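How to read a removals quote before you sign

Most removal quotes look cheaper than they are. I got three for a two-bed flat going from Drurkside to Disbridge, and the lowest ended up the dearest once the extras went on.

Step 1. Ask what the price covers

"From £376" means very little. Find out how many hours that buys, and how many people. If they won't put it in writing, move on.

Step 2. Look for the stairs charge

Antwi wanted £20 per floor, mentioned only on the back page. Jesley said stairs were free, then added £80 for "difficult access" - the same stairs, as far as I could tell.
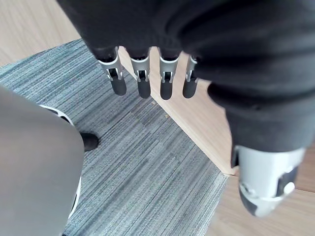

Step 3. Check the insurance limit

"Fully insured" is on every van. Ask for the limit per item, and whether boxes you packed yourself count. Often they don't.

Step 4. Be wary of the deposit

I wouldn't pay one until the date is confirmed by email. Read the cancellation terms too - mine gave me 5 days' notice to change my mind, and them none at all.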